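Rental kitchen, small fixes, part 2

Quick ones this time, we're moving again and half my stuff is in boxes. Part one is still up if you want the oven door business.

Sticky drawers. Rub a candle stub along the runners. White candle, plain, no scent unless you want your forks smelling like vanilla. Lasts months. Bar soap works too but it gets gummy in summer.

Cabinet doors that bang. Felt dots. The cheap ones fall off in a week so wipe the spot with rubbing alcohol first, let it dry, press hard and count to 20. Top corner and bottom corner on the handle side.

Burnt pot. Cover the burnt part with water, 2 spoons of baking soda, simmer, turn it off, go to bed. Scrape in the morning with a wooden spoon. Not on bare aluminum, goes gray. Ask me how I know.

Cutting board that slides. Damp paper towel underneath. Or the rubber shelf liner, cut a bit smaller than the board so it dosen't catch crumbs.

Smelly sponge. Throw it out. I used to microwave them, Mesfin Gashaw wrote in after part one and said his nearly caught fire becuase it was dry. So, throw it out.

Lids. File them upright in a dish rack inside the cabinet. Mine is a Skollby, the short one, 9 slots, got it at the Pundstead thrift store. Any rack will do. Biggest lid at the back or the door won't shut.

Spice jars. Label the lid if they live in a drawer, label the side if they live on a shelf. Masking tape and a marker. Date on the bottom. Berbere and paprika go in the dark, away from the stove, they lose color fast. Ayana Adugna from downstairs keeps hers in the freezer door and it's still bright red in January.

Dripping faucet. Shut off the valve under the sink BEFORE you take the handle off. Put the plug in so the little screw doesn't go down the drain. Take the old washer to the store with you, don't guess the size. The guy at Alemayehu Hardware will match it on the counter in a minute, and mine cost less than a coffee.

Sink strainer clogged with rice. Let it dry out overnight, then knock it against the trash can. Wet rice just smears. 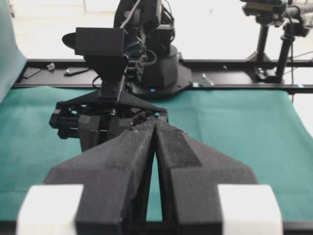

Work surface next, I mean whatever you fix stuff on when you don't have a workbench. Wipe it, then put down something plain in one color so tiny screws show up. Old towel is bad, they sink in. A sheet of craft foam is good, so is a placemat turned over. Green is my favorite for this, same as the bit showing between those two black fingers, dark parts and pale parts both stand out on it. Keep back from the table edge, a hand's width at least. Screws in a muffin tin in the order they came out.

Wobbly chair. Flip it over, tighten every screw a little, then go around again. If the hole is stripped, toothpick plus wood glue, snap it off flush, wait overnight, screw back in.

Stickers on glass jars. Cooking oil, leave it 3 hours, rub off with a dry cloth, then dish soap. Peanut butter also works but it's a waste of peanut butter.

Hard water ring in the kettle. Half vinegar half water, boil, leave it an hour, rinse twice. Then boil plain water once and dump it.

Fridge door seal. Close it on a piece of paper and pull. If the paper slides right out, clean the seal with warm soapy water and try again before you call the landlord.

Part 3 will be bathroom, once I find the box with the drill in it.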